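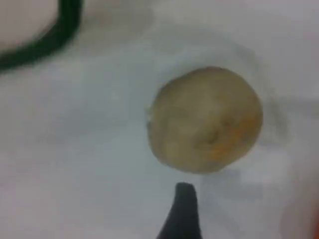
4.2 Soft things and the canvas tote

I went into this part of the Miledura study thinking I would be writing about weight. Heavy things at the bottom, light things on top, everybody learns that from whoever first handed them a bag to carry. But when I sat down with the diaries from our 17 households, what people wanted to tell me about was bread. Bread and fruit, mostly, and the low-level worry of getting both home in a bag with no stiff sides!

Across the 502 shopping trips in the diaries, 275 included at least one item that the writer marked as "soft" (we left the word up to them, so it covers rolls, peaches, persimmons, a sponge cake, and in one household a new pillow). I have read all of those entries at least twice. The same complaint comes up over and over — the tote is lovely to carry and a pain to load. You set it on the table, you let go of the handle, and over it goes. One woman in Pacheco wrote that she had "three hands' worth of job and two hands," and I think that is the best summary in the whole set.

People get around this in different ways. The commonest is simply to give up on having the bag stand and to work with it lying down. You open the mouth toward you, slide the flat things in along the lower panel, and only tip the bag up at the end. I had never thought of this as a method until I read it described so many times, and then I caught myself doing it with my own shopping the same week. It does change the order of things, though. With the bag upright, the last item in is the one on top. With the bag on its side, the last item in is the one nearest the opening, and where it ends up after the tip depends on how full the bag is and how slippery its neighbors are. Several people said they had flattened a roll this way. Two said they now carry bread separately, in the crook of the arm, and were a bit sheepish about it.

The bag itself matters more than I had allowed for in Section 2. Look at the cream canvas tote in Figure 6, on its side on a white tabletop with a spiral-shaped roll and a round orange item next to it. It has a folded side gusset, and on that side the canvas is partly standing up by itself, making a kind of low wall. Diary writers with gusseted bags mentioned that wall quite often. Some liked it, as it kept round things from wandering off while they packed. Others found it got in the way and had to be pushed down with a wrist each time something went in.

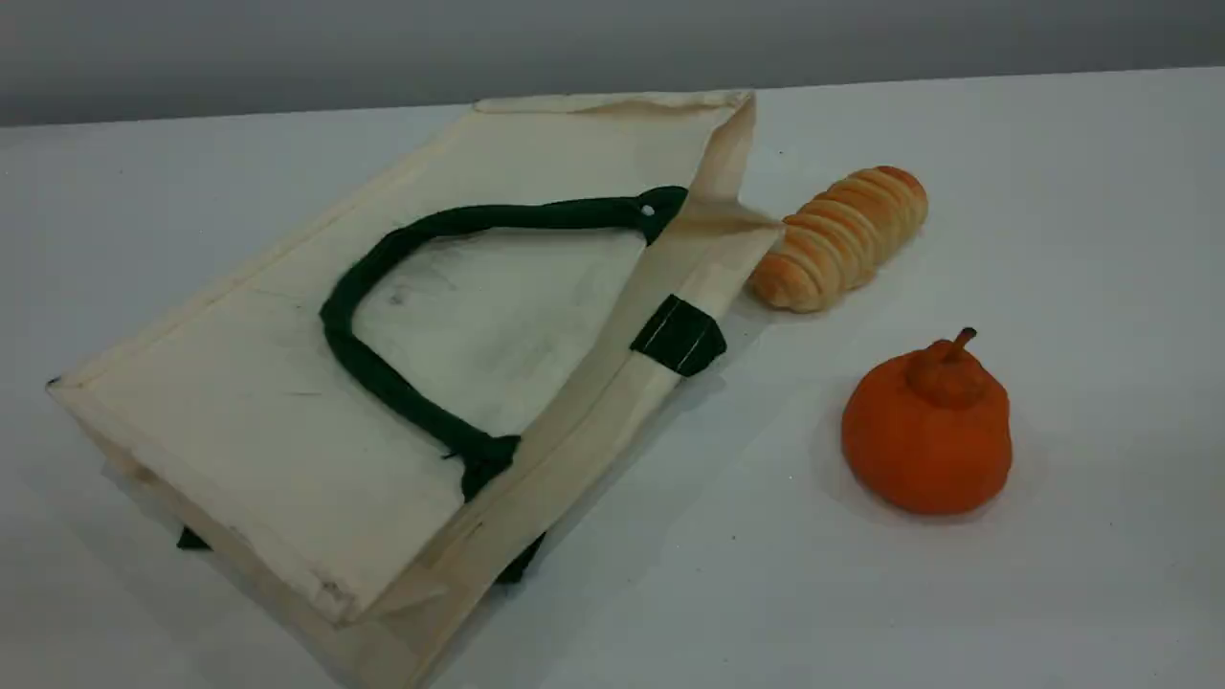 Then there are the handles. I asked about handles only as an afterthought, in the November follow-up, and I wish I had put them in from the start. A long handle flops. It falls across the panel or down into the mouth of the bag, and people move it, and it falls back. The households that shop at the Mutthorpe market, where the stalls are close together and there is often a line behind you, were the crossest about this. A few had taken to tying a knot in the strap to shorten it. Thick, rounded straps got better marks for comfort on the walk home and worse marks at the table, which I would have guessed if anybody had asked me.

Round items deserve a paragraph to themselves. A roll with a flat underside will stay where you set it down. A persimmon or a small squash may not, especially on a smooth table, and the usual answer in the diaries was to put the round things in early and wedge them with something soft. You can see the trouble here: the soft item doing the wedging is very often the bread. I don't have a tidy way out of that, and neither did the people writing to me. One household wraps the fruit in a dish towel. Another swears by a paper sack inside the tote, and filled most of a page telling me about it (I was charmed, and I have now tried it, and it does work pretty well for plums).

A word on what these numbers can't do. The Trerkmont version of the diary, which we used for the second half of the sample, had a bigger box for comments than the first version, and people fill the box they are given. So when I say that bread comes up a lot, part of that may be down to the paper. I compared the two halves by hand and the complaints are the same in kind, only longer in the second. I have left the counts pooled here, and the split by diary version is in the appendix along with the wording of the handle question.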